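Recording Your First Set of Pick-and-Place Examples

If you have been following the Zosia build from the start, you now have an arm that moves, a gripper that opens and closes, and a small camera looking out past the fingers. The next job is to give the thing something to learn from. It is slow work, a little repetitive, and I have grown very fond of it. Put some music on, make a pot of tea, and give yourself a whole afternoon the first time!

We'll be working with tennis balls and the can they come in. They're cheap, they're easy to spot on a dull surface, and they roll away the moment you get careless, so they teach you good habits quickly.

Before you start

Charge or plug in everything, and check that Fokineck (the recording program we set up in the last part) is saving both the wrist camera and the joint positions. Record one throwaway example, play it back, and make sure the picture and the motion line up. I once filled a whole evening with 34 examples that had no joint data in them at all, and I would love to spare you that.

Step 1: Set out the balls

Pick a plain surface and clear away anything you don't want the arm to learn about. Put down two balls and move them to new spots before every example. Place some far out in front of the gripper and some close in, where a finger partly hides one from the camera. Those awkward starts feel like a nuisance while you're recording, but the model will run into them sooner or later, and it needs to have seen you deal with them.

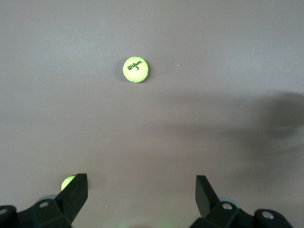
Try to start each example with the fingers wide open and the arm in a slightly different place. I nudge mine a little left, a little right, a little higher, without thinking too hard about it. Shadows are welcome too. I used to fuss with my desk lamp until the light was perfectly even, and then the arm sulked every time a cloud went by – so now I let the light wander through the afternoon and keep recording.

Step 2: Drive the pick slowly

Bring the gripper over the ball you want, pause for a breath, then lower and close. Smooth and a bit slow beats quick and jerky. If you miss, it's fine to back up and try again within the same example, as long as you finish the job. Keep a few of those recoveries. Throw out the ones where you wandered off for ten seconds looking for the right key (we all do it).

Step 3: Add the can

Once the balls feel easy, bring in the can and record it as its own task, with its own label in Fokineck. Take hold of it low, near the base, and keep it upright as you lift. A can has a printed side that changes as you turn it, so give it a twist between examples and let the camera meet the logos, the small print and the clear part in turn. Up close it can fill most of the view, and you'll want plenty of examples like that as well.

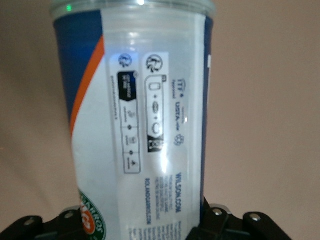
Step 4: Name and sort as you go

Stop every so often and tidy. I give each example a short name with the task first and the number after, and I mark it keep, maybe or bin while I still remember what happened. Uzor, the little sorting script in the downloads folder, will move the binned ones out of the way for you.

How many do you need?

For the ball task alone, 100 good examples got my arm to a place where it was fun to watch. At 500 it was dependable enough to show to visitors. I've gone up to 700 with the can mixed in, and the later ones helped most when I recorded the very starts it was failing on. So train early, see where it struggles, and go back for more of exactly that.

When your set is ready, copy the whole folder to a second drive, then head over to the Fandum page for the training part.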